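Everybody with a kid between two and five keeps telling me a play kitchen "keeps them busy for hours." I have doubts. Thread.

1/ The one I keep getting sent is the Vurkby. Yaw Akolgo swears by his. Yaw also swore by the balance bike, and I've seen where that bike lives now.

2/ My first problem is the pretend food. You buy a kitchen so they can play at cooking, and by Sunday the sink is a toy box. Balls, eggs, whatever was on the floor. The pots are the only things that stay near the stove, and I wouldn't bet on those either.

3/ Second problem is the "real wood look" talk. I don't think a three-year-old has ever cared about butcher block. That part is for us, so it doesn't look awful next to the couch.
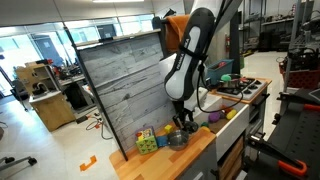

Purple ball in the sink, pot on the stove. I rest my case on point 2.

4/ I'll give it this much: four burners is generous. The Getau has 2, and two kids with one pot each will still fight over the left one.

5/ And the little metal pots look good. Metal beats plastic for me, even with the noise. Ask me again at 6 a.m.

6/ What I don't buy is the storage claim. "Everything has a place" – sure, if you're the one putting it there. Drawers and slatted doors are nice, but I've never met a toddler who opened a cabinet to put something away.

7/ Someone in the replies says hang a towel up and they'll "learn to wipe down." My guess is the towel becomes a cape by lunch.

8/ Price check, for those asking: Holloway wants 543 for their big set. For a sink that doesn't run! Merkus is cheaper but the reviews keep bringing up wobbly doors.

9/ So no, I haven't ordered one. If yours still gets used after 9 months, tell me which one and what's in the sink right now. Photos or I don't believe you.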